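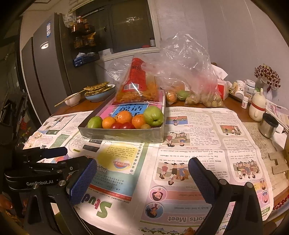

*Kitchen table, both finger pads in view, fruit box in the middle.*

**Home recording rules, revised - please read before your next session**

Quick one this month, I'm writing between two calls. The October revision of the Hidine home rules is out. Mirjana Kneževič has the full text in the shared folder, nine pages, most of it unchanged. What follows is the stuff that is new or that people keep getting wrong.

Background for anyone who joined over the summer. We had 1674 clips go through review last round. 876 of those were kitchens and dining tables. 292 came back with a flag, and most of the flags were things the operator could have fixed in under a minute. Wrong pads. Private paper on the table. Hand in the shot. No one's being told off, but reviewers are tired and so is Timel, which fell over twice under the re-uploads.

**1. Leave the table alone (mostly)**

Old wording said "prepare a clear work area." Gone. Too many people cleared everything and we ended up with a pile of very bare tables that look like nobody's house. New wording: remove hazards, remove private items, leave the rest. Newspaper spread out on the table can stay. Breakfast can stay. Bowl of pancakes, chopsticks across a bowl, a tissue box, the bunny figurine - all fine. Light clutter is what the robots will meet in real homes and it belongs in the data.

Still hazards, still come off: knives outside the task, open flame, hot pans, anything glass within a hand's width of the edge. Lovisa Eklund wants me to add candles. Candles.

**2. Paper and labels**

This is the big one. Printed matter is sorted into two kinds now.

Public print: newspapers, packaging, magazines, book covers. Leave it. Any language. Upside down, right side up, doesn't matter.

Personal print: mail, school forms, prescriptions, bank stuff, handwritten notes, calendars with names. Off the table and out of the room if you can. Turning it face down is NOT enough, thin paper shows through and we've had to pull clips for it.

Medicine and supplement bottles fall in between and the old rules said nothing. From now on, ask the householder. If they're OK with it, a plain bottle can stay where it is. If there's a pharmacy label with a name on it, move it, no asking needed. Tick box 4b on the sheet either way.

Stacks of papers at the back of a table: check the top one *and* whatever is sticking out. Takes ten seconds.

**3. Fingers**

Hands stay behind the grips. A fingertip at the edge of the picture is a minor flag and we keep the clip. A whole hand, or a hand that touches the object, is a major flag and the clip is out. Enikő Magyar asked whether the other hand can steady a box while you grip. No. If the box slides then the box slides. Log it as a slip and carry on.

Same goes for plastic bags. Don't reach in and smooth a bag down between grasps. Clear crinkled plastic is hard for the models, we know, and we want it. Two bags near the work area is the limit for a single task though, past that reviewers can't tell what was grasped.

**4. Pads**

- Check both pads before each session. Same color, same texture, same wear.
- Never swap one. Swap the pair.
- Wipe after food, water first, then the wipes from the kit. Not alcohol on the textured side.
- Look at the pivots when you wipe. If a screw has backed out, stop, tag the unit, take the spare.
- Do an open-close-open at the start of every clip, pads fully apart. Timel uses it to line up the two sides and it can't guess.

**5. Food**

Whole fruit is fine with clean pads and can go back to the family. Soft or cut fruit can't, and neither can cooked food once a pad has touched it. We pay for replacement, form is in the folder, please do use it. Amado Lumbao has been buying people oranges out of his own pocket and that has to stop.

Sorting tasks with mixed produce: pick in whatever order feels natural to you. The old left to right rule is dropped. It was giving us 292 flavors of the same clip. (Joke. Different 292.)

Sealed packages count as objects, not food. Grip by the edge if you can.

**6. Force**

Soft item limit stays at setting 2 for now. Katudis sent us a proposal to go lower for berries and anything ripe, Liv Midtbø is reading it this week and will report back. Until then if it dents, note it. Dented clips are not failed clips, we just need the tag.

**7. Who signs**

Operator signs at the start, householder signs at the start AND the end. The end signature is new. They get to say, after seeing what was on the table, that they're still happy. If they aren't, the session gets deleted that day, by you, in front of them. No calling the office first.

The sheet has been redone to fit all this. Version number is bottom left, if yours says Kristiansen across the top that's the old template, bin it.

**Questions so far**

*Do pets count as hazards?* Yes. Other room, door shut.

*Kids' drawings or schoolwork?* Personal print if theres a name on it, otherwise ask.

*Windows?* At night check for reflections in the glass. Lamp glare is OK. A recognizable face isn't.

*Can I keep using my old checklist?* No.

Comments on the revision go to Mirjana, in the doc not by email pls. Refresher call is at 4 pm, link in the calender invite, bring your own gripper and one pad pair you think is worn out. We'll compare.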